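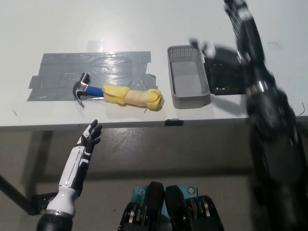 Hammer and basket task, Flirholm: left hand at the table edge, right arm on the move.

Minutes of the robot bench meeting, Kaushik Room, Flirholm, 16/09/2021

Minutes by me again, as I lost the argument over whose turn it was. Bhavana Nambiar chaired. The whole bench team was there, plus our support engineer from Tarnavell on the phone (line a bit crackly, so if I've misheard anything from that end, shout). Apologies from purchasing, who had a delivery to meet.

1. Last minutes

Agreed, apart from item 4, where I'd written "left wrist" and meant "right wrist". Corrected now. Sorry!

2. The dropped hammer on run 347

We gave most of the meeting to this and we could have gone on longer.

I was on the controls, so Bhavana asked me to go first. The left hand had picked up the hammer by the padded grip and was bringing it across to the basket. It had been a nice clean morning up to then. The right arm should have stayed low, out of the way, and it didn't. It went up, fast, with no command from me, and carried on going up. I hit the stop. The right arm stopped where it was, which is what you'd want, but the left hand opened and the hammer went off the front of the table and onto the concrete. It landed 35 cm from my foot. Nobody was hurt. I said a word I won't minute.

Bhavana was standing behind me and agrees with all of that, except that she thinks the right arm had already started to lift before the left hand got over the basket. We looked at the log together on the big screen and she's right, it had.

So we have two faults, and Bhavana asked for them to be kept apart in these minutes because people have been rolling them into one in the corridor.

2a. Right arm going up on its own

The log shows the shoulder reading jumping by 12 degrees between one sample and the next. The arm hadn't moved at that point, but the controller believed it had and tried to put things right by driving the shoulder the other way. Our support engineer has seen this sort of jump with a loose encoder plug and wants us to check that before anybody touches the software. I asked whether the belt could have slipped a tooth instead. Possible, we were told, but a slipped belt would normally leave the reading wrong afterwards, and ours came back by itself.

There was a bit of back and forth about whether we'd had warning of this. We did have a small twitch in the same shoulder in February, which I put in the bench book and which we all put down to a tired power supply. The supply was swapped and we thought no more about it. Bhavana would like the February entry sent to Tarnavell with the new logs, and I've said I'll dig it out.

2b. Left hand opening on stop

This one bothered me more, I have to say. The Zornov hands are set to relax when the stop is pressed, so that a person's fingers can be got out if they're caught. Perfectly sensible with a sponge. With a hammer it means the stop button is also the drop button, and I'd been pressing it for months with lighter things without giving it a thought.

Could we set the hands to hold on stop? Yes, it's a setting, but then you lose the easy release, and two of the team were firmly against that. I was for it when I walked in and had changed my mind by the time the tea was cold. What we settled on is leaving the hands as they are and making sure a dropped tool has nowhere nasty to go. That means a raised lip on the front edge of the table, a rubber mat on the floor in front of it, and the operator's chair moved back behind a taped line.

Someone asked about putting a lighter dummy hammer in instead. Bhavana said we could try it for practice runs, but the task was agreed with the real one and she'd want to talk to the people upstairs before swapping it for good. Left open.

3. The grip on the hammer

Short one. There was a question over whether the yellow padding had made the drop worse by being lumpy. I don't think so, as the hand let go completely and would have let go of anything. Still, the tape holding the padding on wants looking at, and I'd sooner rewrap it than find out. The tape patch on the table can stay as it is. It has gone wrinkly and it throws a nasty glare near the top, so if the vision people start complaining we'll redo that as well.

4. Who may stand where

At present, anyone who wanders in can walk right up to the table while the arms are live. We've always sort of relied on shouting. From now on, only the operator and one spotter are allowed on the bench side of the room during a run, and the spotter has a stop button of their own. I asked if the spotter could make the tea between runs and was told that was between me and the spotter.

Running is off altogether until the plug has been checked. After that we do six slow runs with empty hands, watching the shoulder reading the whole way, and if it jumps even once we stop and ring Tarnavell.

5. Actions

Me: send logs and the February page to Tarnavell. Rewrap the hammer grip. Write up the near miss on the proper form (yes, I know, it's late).
Bhavana: speak to upstairs about a dummy hammer. Order the mat and a second stop button.
Tarnavell support: send us the plug check sheet and the right tool for the shoulder cover.
Bench team: fit the lip, tape the line, move the chair.

6. Any other business

The room heater is still clicking. Could whoever borrowed the long hex keys please bring them back, we need them for the shoulder cover!

Next meeting once the slow runs are done. Bhavana will send a time round.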